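Search this site Enter keywords Go

Sorting Household Packaging Before Collection

Reading time: 4 minutes

Last revised 9/25/18

These steps apply to homes on the two-stream collection used in Embridge and Partington. Stream A takes paper and cardboard. Stream B takes rigid plastic, cans, and foil trays. Film plastic goes in neither and is taken to a drop-off point. Cerkholm has a single mixed cart, so residents there need only the section on film.

What you need

Two bins or crates, one per stream. A paper sack for film. A utility knife for cardboard. A flat area of floor, cleared, if you sort once a week instead of daily.

Step 1. Separate by material

Empty the week's packaging onto the floor and divide it by material, ignoring size and shape. Boxes, sleeves, and paper bags form the first group. Tubs, bottles, and trays form the second. Bags, wrappers, and pouches form the third. Set aside anything made of two bonded materials, such as a card tray with a plastic window, and deal with it in Step 4.

Start with the large boxes. They take up most of the space and hide smaller items underneath.

Step 2. Prepare the cardboard

Slit the tape along the bottom seam and fold the box flat. Tape may stay on. Remove foam inserts and plastic liners. Pieces longer than 30 inches should be cut down, as they bridge across the cart opening and stop the lid from closing. Cardboard with light grease spots is accepted. Cardboard soaked through with grease goes in the trash.

Do not nest small boxes inside a large one. The sorting line treats the bundle as a single item, and a liner left inside will send the whole thing to reject.

Step 3. Test the film

Film is the group with the most errors. Two kinds look similar and are handled differently.

Stretch test: hold the material between both thumbs and pull slowly. If it stretches and turns pale before tearing, it is polyethylene and can go to drop-off. Bread bags and the outer wrap on paper towels usually pass.

Crumple test: squeeze the material in one fist and release. If it crackles and springs open, it is most likely polypropylene or a laminate and goes in the trash. Most snack wrappers and coffee pouches fall into this group. A silvery finish generally indicates a metallized layer, which is not accepted at any drop-off point in the three towns.
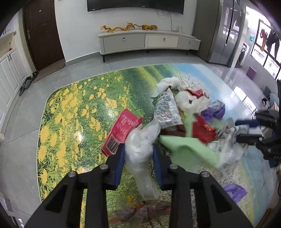
Raghavendra Kotian wrote in to say that the stretch test gave him wrong results in an unheated garage, where bread bags tore without stretching at all. He now leaves the sack indoors overnight before testing and gets a clean stretch on the same bags. He also asked whether the paper label on a produce bag has to come off.

On the first point, test at room temperature. On the second, yes. Cut around the label and discard the piece that carries it. Peeling is slow and leaves adhesive on the film.

Film must be dry. Turn bags inside out and shake them over the sink. Bags that held raw meat go in the trash, washed or not.

Step 4. Split bonded items

Try to separate the parts by hand. If the plastic window lifts off the card in one piece, send the card to Stream A and the window to the trash. If it tears and leaves more than a narrow strip behind, discard the whole item. Drink cartons are an exception and go in Stream B with the caps on.

Step 5. Load the carts

Place everything loose in the cart. Bagged material is pulled off at the front of the line and is not opened. Flat cardboard goes in upright, along the sides, with smaller paper in the middle. The 100-gallon cart has a load limit of 200 pounds, printed inside the lid, and a cart full of damp paper can reach it.

Drop-off points for film

Embridge: transfer station, left of the scale house.
Partington: Vindus hardware, inside the second set of doors.
Cerkholm: town garage, weekdays only.

The Embridge container was moved in April from the north gate. Older printed guides still show the previous location.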